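The Counter by the Wall: A Morning with Ayuba Annan

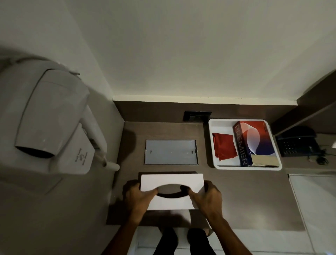
Ayuba Annan has looked after guest bathrooms for most of his working life, and he will tell you, with a good deal of laughter, that he can judge a hotel by the first arm's length of counter. "People walk in with a toothbrush in one hand and a phone in the other," he says. "Where do they put them? If I've filled the place with little trays, they have nowhere, and they get cross before breakfast!"

We met on a Tuesday at the Pralturum, where he keeps 26 rooms in order and trains whoever is new that season. He had made coffee, which went cold while he talked about tissue boxes.

"A plain box is best," he told me. "You set it with the long side facing the guest, and you use both hands, one at each end, so you can feel when it's straight. I was taught that at the Semier by a lady who could spot a crooked box from the hallway." He likes the opening on top to be easy to reach with wet fingers, and he pulls the first tissue up himself before he leaves.

Hair dryers are his other great subject (he had a lot to say, and I've left out most of it). He prefers the kind that hangs on the wall. "It leaves the counter free, and it doesn't wander off in a suitcase. The loose ones, oh my. We bought 200 of them one year and I was forever looking for them."

As for color, he is fond of brown counters against a pale wall, though he admits they show every speck of powder. He wipes from the back ledge forward, goes along the socket with a dry cloth, and does the front edge last.

His next job was on the third floor, and he was already folding his cloth.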